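Notebook, sorting cell, Gutis packing room
10th December

We are still on the Harahap order, the pencil boxes for schools. Since November the two arms do the loading of the boxes and our people do the checking. I write down what has changed in the work, so that we can compare in spring.

Before, one person filled a box by hand and talked with the neighbor while doing it. Now the same person guides the arms and must look at the table all the time. Two colleagues told me their hands are less tired but their eyes are more tired. I asked Trerkis for a second lamp and they did not answer yet.
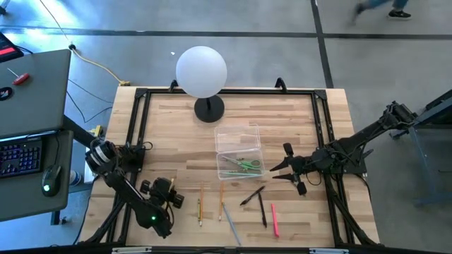

Pencils, pens and a highlighter on the table, scissors in the box.

The order of picking is not decided. I wanted pencils first. The packers want pens first, and they know the boxes better than I do, so I will try their way for 6 shifts and write the numbers on this page.

The talking is the part I did not expect. With the hand controllers people stand more, and others come to watch and give advice. It is friendly, but the person who is guiding loses attention. We agreed on a rule: advice only between boxes.
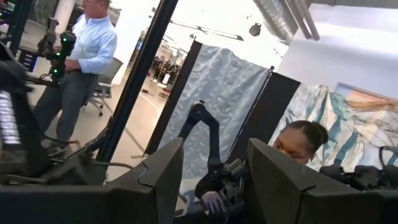
Numbers and complaints

63 boxes in the morning shift, 9 of them opened again by hand. The reason was mostly a pencil lying across the edge, so the lid did not close. Three were my mistake, I had put in the old grip setting.

The training hours are still not in the shift plan. People learn the arms in their break, and I do not think this is correct. I wrote to the Brillness office about it again. 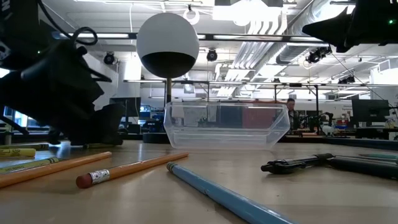
Putu read this page and said the hours are only half of the matter, the pay grade must also change, as guiding an arm is a different job from packing. I answered that I can not decide grades. Putu said then I should at least write it down, so it is written.

To do: old grip setting out of the menu. Ask again for the lamp.

Gutis packing room, internal notebook. Questions to the cell desk. Back to top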